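Looking after records and tapes at home

Most of the damage we see at the Norkgate shop happens on the shelf, well before a record gets near a player. These are the things we tell people when they bring in a collection to be cleaned.

Store records upright
Stand them straight, close enough that they don't lean but loose enough to pull one out with two fingers. A leaning row will warp over a summer. Keep them off outside walls and away from radiators.

Change the inner sleeves
Old paper sleeves shed dust and scratch. Swap them for lined ones when you clean the record, and throw the paper away unless it has lyrics or credits printed on it.

Clean before playing
Use a carbon fibre brush and hold it still while the record turns for 3 revolutions, then draw it slowly outwards. For fingerprints, use distilled water with a drop of washing-up liquid on a soft cloth, following the grooves. Rinse with more distilled water and leave to dry in a rack. Keep the label dry.

Keep drinks off the turntable
Tea on a dust cover finds its way to the hinge and then the motor. Put mugs on a separate surface, lower than the deck. 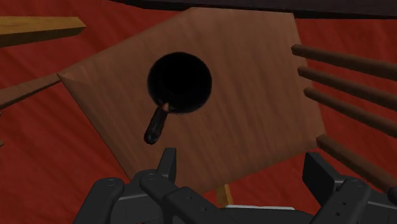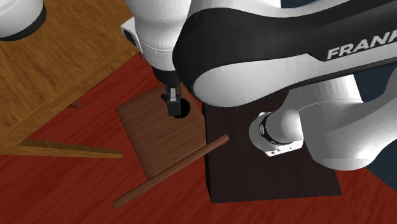
Cassettes
Wind tapes to one end before putting them away and keep them in their cases, away from loudspeakers. Tapes left alone for years should be wound right through and back once before you play them. If the sound is dull, clean the heads with isopropyl alcohol on a cotton bud.

Write down what you have
Jussara Bezerra kept her 800 singles in a card index, label and catalogue number on each card, and it made her insurance claim simple after a burst pipe in January. A notebook will do. Note the condition of the sleeve and the record separately.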